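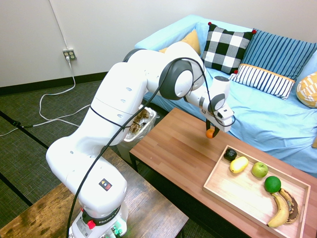

Fruit tray on the coffee table, front corner.

Home Explore Threads Saved Log in

Peninah Sang
Thread on the living room, as a few of you asked about the coffee table and where the tray came from. Posting in bits between other jobs.

The table first. It's second-hand, reddish-brown top, and I paid $153 for it including delivery from Godeo. I oiled it in October and haven't touched it since apart from a damp cloth.

The tray was $30 from Roneck. Light wood, low edge all round, handles cut out of the ends. I wanted it paler than the table so it wouldn't disappear, and it doesn't.

I used to keep the fruit in a deep bowl in the kitchen. Anything at the bottom of it went soft before we found it. On a flat tray everything sits in one layer and I can see what needs eating.

It also gets eaten more out here. People sit down, look at the apple for a bit, and take it.

What goes on it: whatever's in the house, one or two of each. Green apple, lime, an avocado most weeks. If there's a banana it goes along one side where it curves around the rest. I don't pile things.

Avocado goes in the corner by itself. I've no idea if that slows it down. It does mean it doesn't get knocked about when someone reaches for a lime.

Small oranges end up off the tray and on the bare wood half the time. I've stopped minding. They wipe off easily enough if one splits.

I keep the tray towards one end so there's still room for cups and a book. In the middle it took over the whole table and we were balancing plates on our knees. 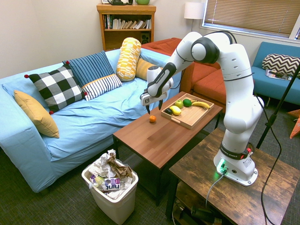

Coffee table, the blue sofa and all its cushions.

Sofas next. The light blue one has a loose slipcover, which was the selling point. It comes off, goes through a cool wash, and goes back on slightly damp so it pulls into shape.

It never looks fitted. There's always some slack over the seat and arms and I tuck it in when I walk past. If you want crisp edges, don't get a slipcover.

The orange-red sectional behind it was here before the blue one. My sister said the two would fight. They did for a week and then I got used to it.

The teal one under the window is the reading seat. Magazine stays open on it for days at a time -- mine, and I do go back to it.

Cushions. The blue sofa has more than it needs, I know. Mustard against the arm, the check one with the red pom-poms, navy with thin stripes, white with black stripes, a gold one at the back, and the yellow and white bolster.

My only rule is that yellow has to turn up more than once. The patterns are all over the place but the yellows pull them together, and a banana on the tray doesn't hurt.

The bolster won't lie down nicely along the seat, it rolls off, so it gets stood on its end at the back. Has been like that for months.

The pom-poms are a pain in the wash. Cover inside out, in a pillowcase, knot the top. I lost two off an Ollus cushion before I worked that out.

The chevron one lives on the teal sofa because it's the firmest, and your back wants something there if you're reading.

Tidying this room takes one song if I do it every evening. Cups out, cushions back up, slipcover tucked, check the fruit. If I skip a few nights it's the whole album.

Things I'd still like to sort: a lamp for the reading end, and a runner for the side table. The wood on that one is rough and it catches on sleeves. Mushi have a cotton runner at $70 but I'm waiting for it to be marked down.

That's the lot. Kitchen thread some other time, once the shelves are up.

Comments

Kerubo Nyamweya
Did the tray come finished or did you oil that too? Mine from Roneck went blotchy where a lemon sat on it.

Peninah Sang
Finished, but not very well. I gave it one coat of the same oil as the table. Lemons still get moved if they feel sticky.

pomfret_lane
Colour of the teal sofa please? Been looking for that for a year

Peninah Sang
No label left on it, sorry. The shop just called it teal.

hillsidejo
Bananas next to avocados will ripen them faster, so your corner might be doing something

Kerubo Nyamweya
Standing the bolster up is going straight into my house tonight.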